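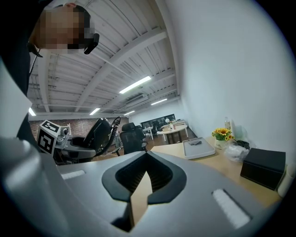 Drerndale Creek Planting Program
Progress report to the Komora Fund, prepared by Unnur Mikkelsen, program coordinator

We've had a cracker of a winter! The second planting stage finished in August and 240 seedlings are now in the ground between the footbridge and the old Bhutto paddock, all of them guarded and mulched. River bottlebrush went along the lower bank, with lomandra behind it and swamp gum on the higher ground where the soil drains better.

Survival from stage one is very pleasing. We lost 77 plants over summer, nearly all on the steep western bend where the wallabies get in, and the rest have put on lovely growth – a few of the wattles are already taller than me. Replacements for the bend are on order from Curnura Nursery and will go in with heavier guards.

Fencing is complete on the eastern side. The western fence is still 4 weeks behind, as the contractor couldn't get a vehicle down the track after the rain, but the posts are on site and paid for from the original budget. We're not asking for any extra money.

The Saturday planting mornings have been a real joy, and two families from upstream have now asked about fencing their own frontages (I'll send their details separately).

Next up is blackberry control on the bend, then water testing at both culverts before the warm weather sets in. Receipts for guards, stakes and mulch are attached.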